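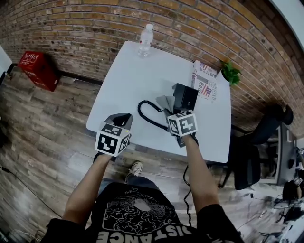
*Wiping down around the black box, white table, brick wall side.*

# Front room and office corner, May

Castulgate is a shared work building on two floors. The front room on the ground floor is the one most people see first, and it gets a full cleaning every May. This page is the record of how the room is set up and what was done to it this year. The photo at the top is from the white table. The notes after it go through the rest of the room in the order it was cleaned.

## The white table

The table is a white rectangle with rounded corners, and it stands against the red-brick wall. The top shows every mark. Pencil comes off with a damp cloth. Ballpoint takes a little dish soap and a second pass. We don't use the abrasive side of a sponge on it anymore, as there are two dull patches from the year somebody did.

The gray cloth is one from a bundle of 30 bought for the whole building. They go in a hot wash with no fabric softener, which leaves a film on the tabletop. Fold the cloth in four and you get eight clean faces before you need another one.

The cord is the slow part. A coiled cord picks up dust on the inside of every turn, and wiping along the outside does very little. Stretch a short length, wipe it, let it go, and move to the next length. Do this before the tabletop, or the dust lands on the part you have already done.

The water bottle and the plant can stay on the table while the middle is being wiped. Move them to the clean half when you get to the back edge.

## The plant

The small green plant lives at the back corner of the table. It gets water on Wednesday, and that has been enough all winter and spring. The leaves can be wiped with plain water. Nothing with soap in it, please.

## The brick wall

The bricks are orange and brown with pale mortar. The wall is never washed. It is brushed from the top down with a soft hand brush, and the floor below it is swept afterward. Mortar dust comes down every time, more of it near the corner, and it has done that for as long as we have rented here. Tape does not hold on the brick, so notices go on the board by the stairs.

## The floor along the wall

Boxes collect here. The rule is that a box on the floor needs a label on it saying whose it is, and anything without one goes to the storage closet at the end of the month. Flattened cardboard goes out to the blue bin behind the building, which is emptied early, so it has to be out by 7 the evening before.

The floor was swept twice and mopped once. The mop bucket should be filled no more than halfway. It tips at the door strip when it is full.

## The supply shelf

The shelf is in the hallway and holds the following:

- Gray cloths, folded, on the top
- Dish soap and the spray bottle of diluted soap
- Two hand brushes, the soft one for brick and the stiff one for the doormat
- Paper towels, bought by the case
- Spare trash bags, box of 1,000, bottom shelf

The trash bags were ordered by mistake in that quantity from Rernix, who supply the building's paper goods. They will last some years. Please use these before buying any others.

## The window side

The windows were done inside only. The outside is handled by Chaudhary, the window cleaning firm that has the contract for the block, and they come through again in the fall. The sills had old paint flecks on them, which were scraped off with a plastic card. One sash is still stiff and should not be forced. It has been reported.

## The small meeting room

The chairs were carried out, the floor was vacuumed, and the chairs went back. The felt pads under the legs were replaced on the ones that scrape. The whiteboard was cleaned with the proper fluid, but the old red writing near the bottom is still faintly there. A new board from Umer is on the list at $93, and it would be the same size as the present one, so the existing wall brackets can stay.

## Time and materials

The whole room took one morning and the first part of the afternoon, with 5 cloths used on the furniture and the mop on the floor. Last year it took most of two days, mainly on account of the closet, which had not been sorted in a long time.

Still to do:

- Dust the top of the hallway shelf (needs the step ladder)
- Oil the hinge on the closet door
- Replace the doormat
- Put a label on the spare key

The kitchen has its own page and its own list. Anything found during the cleaning is in the tray by the mailboxes until the end of June.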